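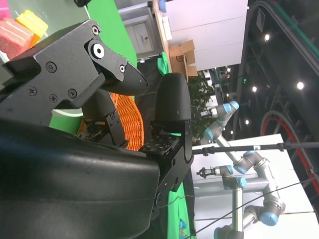 According to Marcelle Hoarau, a two-finger gripper should be judged on the objects it drops, and a comparison that reports only successful grasps says little about the fingers themselves. Her remark is often cited in connection with the Illberg comparison, a series of bench trials of parallel and linkage-driven grippers begun in November 2021.

The Illberg comparison covers two grippers, the Ika and the Desmet, each fitted in turn to the same arm and driven by the same controller, the Rulto. Both have a pair of opposed fingers. The Ika moves its fingers in a straight line, so that the inner faces stay parallel over the whole stroke. The Desmet uses a linkage, and its fingertips follow a shallow arc as they close. The height of the wrist above the table must therefore be corrected for the width of the object.

Test objects

The set consists of 36 household and craft items. They are grouped by how they behave under load: rigid, compressible, woven and limp. Foam blocks belong to the second group and baskets to the third. Woven objects proved the hardest to score, as a fingertip may catch in the weave and lift the object without any real clamping force. Such lifts are recorded as snags and kept apart from the grasp figures.

Procedure

Each object is presented in 12 positions. The arm approaches, closes, lifts, holds for some two seconds and returns the object to the table. Closing force is set once for each group and is not adjusted between positions. A trial is scored as held, slipped, snagged or missed. Slips are further marked as rotational or linear where the recording allows.

Finger pads

Pad surface was added as a variable after the first round. Smooth pads and pads with raised square nubs were compared on both grippers. On compressible items the nubbed pads reduced linear slip but left marks on softer foam. On rigid items with a curved surface the smooth pads did slightly better, the contact area being larger. Raphaël Guérin has argued that the two effects cannot be separated from pad hardness, which was not held constant. The objection has not been answered — the original smooth pads were discarded before their hardness was measured.

Wrist camera

A small camera at the wrist records every trial. Its view takes in both fingertips and the space between them, which suits the scoring of slips, but the gripper housing hides part of the table during the approach. Wider housings make this worse. For the Desmet the camera was moved outwards in December, and trials made before the change are listed separately.

Limitations

The comparison does not test wear, and all trials were run at a single arm speed. Results for limp objects are considered provisional, as cloth was refolded by hand between trials and the folds were not alike. The controller's force reading was checked against a spring balance only at the start of each round.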